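The case for the small rectangular laundry basket

Most household advice treats the laundry basket as a container of fixed quality and spends its attention on detergent, water temperature and folding. I think this is the wrong order. The basket sets the size of the load, the length of time clothes sit before washing, and how often a person walks to the machine. Change the basket and the rest of the routine changes with it.

The usual purchase is a tall round hamper with a lid. It has a small footprint, and on paper it is efficient. In use it behaves like a silo. The first items in are the last items out, so whatever went in on Tuesday stays at the bottom until the hamper is emptied completely, and few people empty it completely. They take off the top two-thirds, fill the machine, and put the lid back. Gym clothes and dishcloths near the floor can miss several cycles that way.

A low rectangular basket does not have this problem to the same degree. The opening is nearly as large as the base, the pile stays shallow, and a single garment can be picked out by color without lifting everything above it. Sorting then happens at the basket, before the walk to the machine, and the stray red item gets caught there.

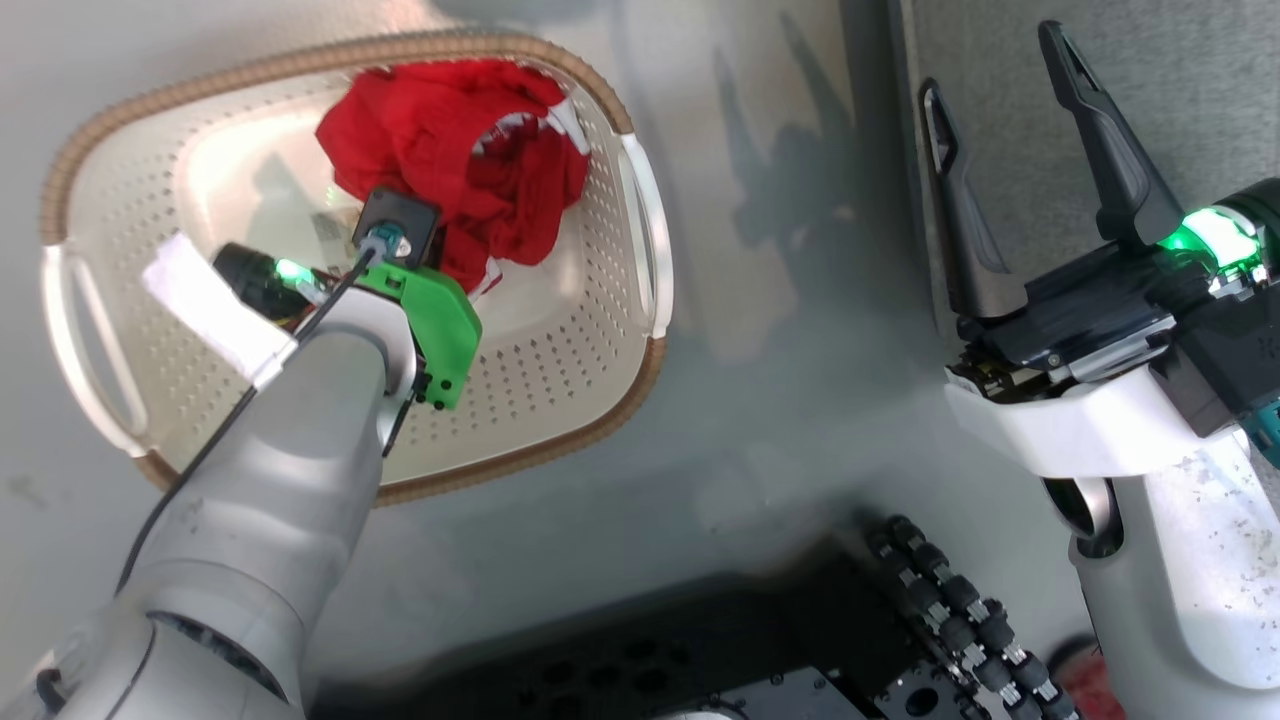

Perforation matters more than capacity. A towel put away damp in a solid-walled tub has only the top surface to dry from. Holes in the sides and base let some air through, and although the effect is modest it costs nothing after purchase. The objection I hear is lint. Small holes do collect it, mainly in the corners, and the basket needs a rinse in the shower now and then. I accept that as a fair price.

Handles should be cut into the rim. Folding handles on a pivot are sold as a convenience, but the pivot is the first part to fail, and the load swings when carried down stairs. A slot at each end keeps the hands level and the weight close to the body. The slot should be wide enough for four fingers and rounded on the inside edge. A surprising number are neither.

Gitau Masanja, with whom I shared a house in Piltholm, disagreed with nearly all of this. His position was that a basket should hold a full week, because a full week is one decision, and a small basket turns one decision into several. He used a canvas bag the size of a golf bag and washed on Sunday. The argument is coherent. It assumes, though, that the machine will take a week of clothes in one go, and ours would not. He split the bag into two loads on the floor of the hallway every time, so the sorting he had avoided all week was done in a corridor with people stepping over it.

The right capacity, in my view, is one machine load and no more. At 40 liters, a basket filled level with the rim and not pressed down is a sensible load for an ordinary household drum. When it is full, it is time to wash. No calendar is needed. Larger households should add a second basket of the same size, for whites or towels, before they consider a bigger one.

There is also the matter of where it stands. Fabric hampers tend to migrate into closets – out of sight, with the door shut on them and no air moving. A rigid basket can sit on open floor and look acceptable, particularly if the rim has some texture to it. I used to regard a braided rim as decoration. I now think it earns its place, as people leave a decent-looking basket out where clothes will reach it, and an ugly one goes behind a door while the clothes go on a chair.

As for lids, I would leave them off. A lid adds a step, and on most evenings the clothes end up on top of it.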